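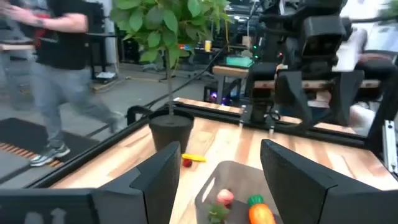 Pink and white on the board, with green leaves

Edville RFC Supporters' Board > Club Matters > Shirt sponsor from next season

touchline_tel
Posted Monday, May 29, 2023

Club statement went up this morning. Suseck are finishing as front of shirt sponsor after 3 seasons and Lesunari take over from the first pre-season friendly. Antwi stay on the sleeve. The statement says the deal covers the men's and women's first teams and "elements of the matchday experience", whatever that means.

The bit I want to talk about is the shirt itself. The adult replica goes up to £68, and last season's was £60. I was told by the shop on Saturday there would be no rise.

prop_forward_planning
Not surprised about Suseck. They never had anyone at games after the first year. Their box was being sold by the match by the end.

£68 is what most clubs at our level charge now. I don't like it but it isn't out of line.

S_Sarpong
It's a lot if you have children who grow out of them. We bought three last year and I'm not doing that again. Will the junior price change? The statement doesn't say.

touchline_tel
Junior isn't mentioned anywhere I can see.

NorthBankNige
The sponsor doesn't set the shirt price. The kit supplier and the club do. People mix these two up every time there's an announcement.

touchline_tel
I didn't say Lesunari set it. I said it went up in the same statement.

NorthBankNige
You put them in the same post under a thread about the sponsor.

Halldora H
Can we stay on the subject please.

Does anyone know if the women's team get the same money out of this one? Under Suseck the women wore the logo but the payment was a separate and much smaller agreement. Carolina Mota said so at the fans' forum in November, in answer to a question from me. She said the next one would be a single contract. I'd like to know if it is.

old_gold_socks
I was at that forum. My memory is she said they would "look for" a single contract. She didn't promise it.

Halldora H
I wrote it down at the time. "The next deal will be one contract." I'll accept the minutes if they say something else, but they were never put up.

prop_forward_planning
Minutes were emailed to members in January. I'll see if I still have them.

gergely.f
Gergely Farkas here, I do the away travel bookings. Two things that affect people on this board.

The Suseck subsidy on the coaches ends with the contract. It took £5 off each seat. I have asked if Lesunari will carry it on and have no answer yet. Until I do, please assume the full fare for the first away game.

Anyone who has already paid for the pre-season trip keeps the old price. There are 30 seats left on the second coach.

S_Sarpong
Thanks Gergely. Put me down for two please, I'll pay on Thursday.

ruckandroll
This is what bothers me. We lose the coach money and pay more for the shirt, and the statement calls it our biggest ever deal. Biggest for who? They don't give a figure.

NorthBankNige
They never give a figure. No club does unless it's trying to show off. It goes into the playing budget and you'll see it in the accounts a year later.

ruckandroll
The playing budget that got us ninth.

NorthBankNige
We had four backs out injured from Christmas onwards. Sponsorship can't fix that.

ruckandroll
A bigger squad can.

old_gold_socks
For what it's worth, the average gate last season was 1,079 and the year before it was lower. If I was selling the front of the shirt I'd be using that. I think the club is in a better position than people here make out.

Has anyone seen the new design? The Lesunari logo is green in their adverts. I hope they've agreed to have it in white.

prop_forward_planning
White on the home shirt. The mock-up is on page two of the statement. No away shirt shown.

Found the minutes. Item 6: "CM stated the club's intention that the next agreement would be a single contract covering both first teams." So you're both a bit right.

Halldora H
"Intention" wasn't the word she used, but thank you for looking. I've emailed Yaw Ansah in the commercial office and asked him directly.

touchline_tel
Could you ask him about junior shirts as well?

Halldora H
Sent a second one. He's out of the office until Wednesday according to the auto reply.

gergely.f
Coach update: 28 left after Sena's two. Pick-up is the Station Road side, the main car park is closed for resurfacing.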